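The Second Life of Small Hotels

On the coast road to Trindarlow, the old family hotels are opening again, one room at a time
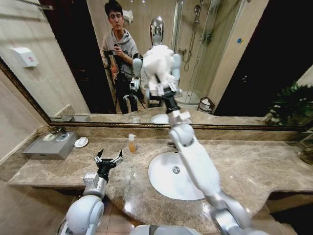
When Reece Whitlock bought the MacAulay Hotel, he received a ring with 53 keys and a list of the things that did not work. The list was longer than the contract. The building had been closed for five winters, and the town of Trindarlow had become used to walking past it without looking up. Whitlock had worked before as an accountant for a shipping company, and he told me that his first idea was to remove everything and begin from white walls. He made drawings for this. Then he spent a week sleeping in the building with an electric heater, and he put the drawings away. What he wanted to keep were the heavy things, the things which a modern hotel does not buy anymore: a bathroom counter of polished brown and beige marble with an oval sink set into it, a large mirror in a dark frame with a gold edge, doors that need the whole arm to close them. "People paid for this one time already," he said. "Why should I pay to throw it out?"

I have come to this coast for many years, first as a student with a summer job and later as a guest, and I remember when the hotels were full. My job was in the laundry of a house further north, at Clullano, where we ironed sheets until eleven at night in August. There was a bus every hour and a dance every Saturday. Families came for two weeks and took the same table each year, and if another family was given that table there was a silence in the dining room that you could feel in the kitchen.

The decline was slow and it did not have one reason. The flights to the south became cheap. The railway stopped its summer service. The children of the owners studied in the city and stayed there, and I do not blame them, I did the same. When a small hotel has to choose between a new roof and a new boiler, and has money for neither, it usually closes in the fall and simply does not open in the spring. There is no announcement. Someone takes the sign down, or the wind does.

What is happening now is also slow, but it goes in the other direction. Between Clullano and Trindarlow there are several houses where the lights are on again. Some belong to people who were born here and came back with savings. Others belong to strangers who saw a low price and did not understand it until the first storm.

Ewan Galbraith is of the first kind. He grew up in the Koltileo, a narrow house of four floors above the harbor, and his mother ran it until her knees would not take the stairs. He reopened it last year with two rooms. When those two rooms had earned enough, he finished the third. He does not take loans — his father had one, and Galbraith can still tell you the interest rate.

His guests eat breakfast in the kitchen, because the dining room is full of mattresses. I expected that they would complain about this. Most of them ask to sit there again the next day. The table is beside the stove, the bread comes out at seven, and Galbraith's mother, who is supposed to be retired, sits at the end and corrects the way he cuts the ham.

I asked him how he decides what to repair and what to replace. He took me up to the third floor and opened a window for me, then closed it again. It moved without a sound. The frame is as old as the house. He had taken it out, scraped it, changed one piece at the bottom where the water had stood, and put it back. It took him nine days. A new window would have been in the wall before lunch.

"If I count my hours, it is a stupid window," he said. But he does not count them, and in the winter he has many.

The economy of such a house is not easy to defend in front of a bank. Whitlock showed me his numbers without being asked, perhaps from professional habit. Heating is the worst. The MacAulay has high ceilings and long corridors, and the warm air goes up and stays there, where no guest has ever slept. After that comes the laundry, then the insurance. He opens only one wing in the cold months and keeps the other at a temperature that is kind to pipes and to nothing else. In November he had one weekend when every available room was taken, for a wedding, and he said that he walked through the corridor at night only to hear people snoring.

He charges 60 a night for the small rooms at the back, with breakfast. In the city this would buy you a bed near the airport. He knows he could ask more in summer, but the regular guests are coming back, and a few of them remember the old prices very exactly.

There are mistakes too, and I should not hide them. At one house I slept under a radiator that knocked until morning. At another the owner had placed so many antiques in the room that I had nowhere to open my suitcase. Old furniture is pleasant, but a guest also needs a hook behind the door, a lamp he can reach from the bed, and enough light at the bathroom mirror to shave by. The better owners sleep in each of their rooms for a night before they rent it. Whitlock does it with a notebook. Galbraith sends his mother.

My last visit was on 4th February, when the sea was gray and the bakery had a note on the door about shorter hours. At the MacAulay a painter was working on the staircase, and we had to go up by the service stairs, past shelves of blankets and a row of brass numbers waiting to be screwed on again. Whitlock was looking for number twelve. He had found the screws for it, in an envelope with the date written on it by some earlier owner, but the number itself was missing. He asked me if I thought a guest would mind to have a door without one.

I said I would take that room, and I slept well in it.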